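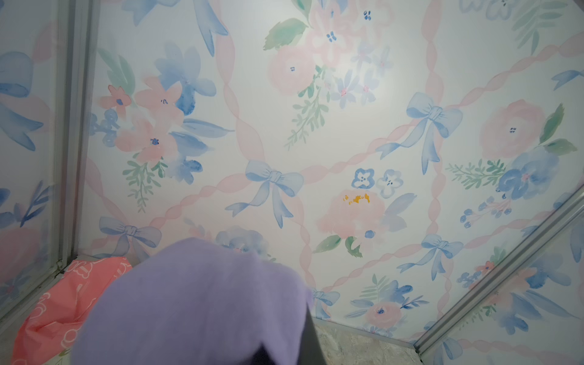 Floral fitting booths fail to win over shoppers at Nallbridge hall

NALLBRIDGE, 28/10/2018 — The indoor market hall on Clerkbridge Road has finished putting in its new changing booths, and the company behind them is calling the result a transformation. Shoppers who tried them over the weekend used more modest words.

The booths are the work of Rosenthal, the display and shopfitting firm hired by the hall's owners in May. Each is a small enclosure with a light gray metal frame and panels covered in a flowery print: pink and blue blossoms, sage-green sprigs, pale blue bows and a twisted pink ribbon that crosses the panels in large diamonds. The same paper goes on the back and on both sides, so anyone stepping in gets it from three directions.

Rosenthal says the pattern was picked to "bring calm to the clothes-buying experience." The firm did not say how it had measured calm, or whether anyone had been asked about it beforehand. A spokeswoman said customer reaction had been "overwhelmingly positive" but could not supply the comments she was referring to.

The cost is easier to pin down. The hall's owners confirmed that each booth came to $760, installed. A plain version, with the same metal uprights and white panels, was offered at $700. The owners went for the flowers, saying the extra money was "a small price for atmosphere." Stallholders, whose rents went up in the same month the contract was signed, may have their own view of what a small price is. The owners say the two things are unrelated.

What the money did not buy is anywhere to put things. There is no shelf in the booths, no stool and, for now, no hooks. Clothes tried on and turned down go where clothes usually go in that situation. On Saturday afternoon one booth had a soft lavender-purple piece heaped up at the bottom, with a crumpled coral-pink one, printed with white outlines, lying half behind it against the side panel. The gray stone-look floor showed only in the corner that was left over.

"It's pretty, I'll give them that," said a woman who had come in from Narkstead looking for a winter robe. "But I had my coat, my bag and three things on hangers, and all of it ended up by my feet. I'd trade every one of those bows for a nail in the wall."

Hooks were shown in the drawings that went up by the main entrance this summer. Asked where they had gone, Rosenthal said the drawings were "indicative" and that hooks remained "an option under review." The owners said they had understood hooks to be included. Neither side would say who is expected to pay if they are added now, and no date has been set for a decision.

There is also the matter of the light. A pale, busy background bounces color around, and several customers said they carried clothes out into the aisle to see what shade they were. One stallholder who sells sleepwear and throws said purples and pinks were the worst for it. She now keeps a hand mirror at the front of her stall and sends people toward the doors with it. She would prefer plain white panels, she said, and would have told anyone who asked.

Rosenthal disputes that the pattern affects how clothes look and says the booths meet "all relevant lighting guidance." It did not name the guidance.

The company has made large claims before. When it refitted the shoe aisle at the Narkstead arcade, it promised a rise in visitors and announced one two months later. Stallholders there said the count had been taken during the holiday sales and was never repeated. The firm stands by its numbers but has not published them.

Some of the Nallbridge work deserves credit. The metal strips at the corners are neatly fitted, and the paper lies flat on the panels with the pattern running cleanly across. The old arrangement, a curtain on a rail behind the fabric stall, was unpopular with just about everyone, and few people will miss it. Parents with young children said they liked having solid sides for once. A man waiting outside for his daughter said she had asked for the same wallpaper at home — he was hoping she would forget.

Whether the print will stay clean is another question. The panels reach down to where bags and shoes will knock against them every day, and the pale background looks likely to show each mark. Rosenthal says the surface can be wiped with a damp cloth. The contract includes free replacement of damaged panels, but only for the first three months, and scuffing from "ordinary use" is left out. It is hard to think what other kind of use a changing booth would get.

The hall's owners say they will look at takings after the holidays before deciding whether to put the same booths into their smaller building on the Narkstead side of town. They would not say what size of increase would count as a success, or how they would separate the effect of wallpaper from the usual December rush.

Until then, shoppers can use the booths free of charge during market hours. Clothes left inside are collected at closing and taken to the front desk, where stallholders can claim them the next morning. The hall asks customers to bring unwanted items back to the stall they came from. A notice saying so is on order.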